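Tostard Prata 26 review: a small keyboard for people who work in small rooms

I have used the Prata 26 in my home studio since June, mostly for writing demos and for playing soft synth parts into my recording program. I am a hobby musician and I teach a little piano, so please read my opinion with this in mind. I paid for the keyboard with my own money, from a normal shop.

The name is a bit strange, as the number has nothing to do with the size of the keyboard. The 26 means the number of controls you can assign: eight knobs, eight pads, nine small faders and one joystick. The keys are 25, two octaves from C to C. I mention it so that other buyers do not expect an extra key, as I did for one evening.

Setting up

The Prata takes its power and sends its MIDI over one USB cable. On my computer it was recognised at once and I did not need to install a driver. There is an editor program called Plustenar, which you download after you register the serial number. You can play without it, but you cannot change the pad curves without it, so I advise to install it on the first day.

The registration was the only part that made me angry. The serial number is printed under the keyboard in grey letters on grey plastic, and I read an 8 as a B three times. After that the site made me wait before I could try again.

The cable in the box is too short for my desk. It also has a straight plug, and the socket is on the back right, so the cable stands out behind and touches the wall. I bought a longer one with an angled plug and the problem was gone.

Keys

The keys are full width but shorter than on a piano. They are synth action, with a light spring. For bass lines and pads they are very pleasant. For piano sounds I find the middle of the velocity range difficult: I play softly and get 40, I play a little stronger and get 95. In Plustenar there are five velocity curves, and the one named Soft 2 repaired most of this for me. Fast repeated notes are fine and I have never had a double trigger.

Aftertouch is present, but for the whole keyboard together and not for each key. You must press quite hard before anything happens. I use it for slow vibrato on strings and otherwise I leave it off.

The black keys have a slightly rough surface and the white keys are glossy. In warm weather the glossy ones become sticky under the fingers.

Pads, knobs and faders

The pads are the best part. They are firm, they answer evenly from corner to corner, and the lights are bright enough in daylight. I programmed drums on them every evening for a month and I did not go back to my older pad box, a Cukumier that costs more.

The knobs turn without end, so there is no jump in the value when you change from one instrument to the next. They have small steps that you can feel. Some people like this. For a filter sweep I would prefer a smooth movement, and if you turn slowly you can hear the steps in some synths. The cure is to set the knob to the high resolution mode in Plustenar, if your program supports it. Mine does, for most parameters.

The faders are short, and I can't write a careful vocal volume with them. For organ drawbars they are very good.

Working with the recording program

The Prata has ready maps for the common programs. You hold Shift, press one of the pads, and the small screen shows which map is active. Play, stop and record worked for me immediately. The loop button did nothing until I chose the second port, called Prata Ctrl, as the control surface in the settings. The manual explains it, but on a late page after all the warranty text.

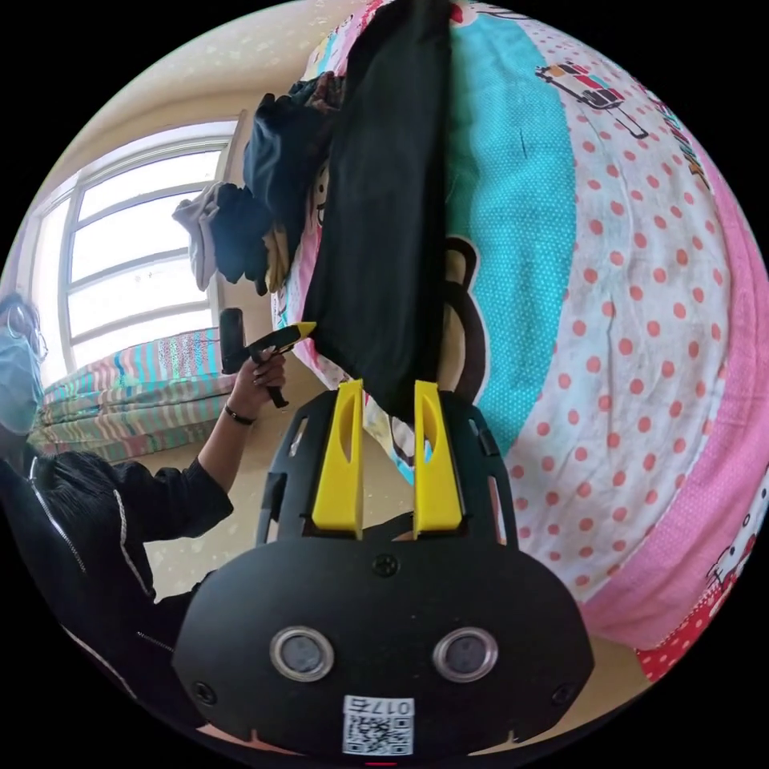
Issue 954 | Reviews | p. 26

For soft instruments you make your own maps, and you can save 700 of them in the editor. The keyboard itself holds 16. Sending a map from the computer takes a few seconds, and during this time the keys are silent, so do it before the singer arrives. I lost one map when I pulled out the cable during the transfer. After a restart the other maps were still there.

The screen shows the name of the parameter and the value, but only 12 characters. "Filter Cutoff" loses its last letter. With long names from some plug-ins I had three knobs that all said "Oscillator 1", and I renamed them by hand.

Small things I noted

There is a sustain pedal socket, and it detects the polarity when you switch on. Don't stand on the pedal at this moment or it will work in reverse.

There is no old five-pin MIDI output. You need the separate adapter for hardware synths.

The rubber feet hold well on wood. On my glass table the keyboard moved when I played the pads.

Octave buttons light up stronger with each octave you move. I like this very much.

Who should buy it

I would recommend the Prata to somebody who makes music mainly with software and has little space. A pianist should try the keys first in a shop. If you only need keys and two knobs, there are cheaper models, and you would pay here for pads you do not use.

Sound: not applicable
Keys: 3 of 5
Pads: 5 of 5
Software: 3.5 of 5
Value: 4 of 5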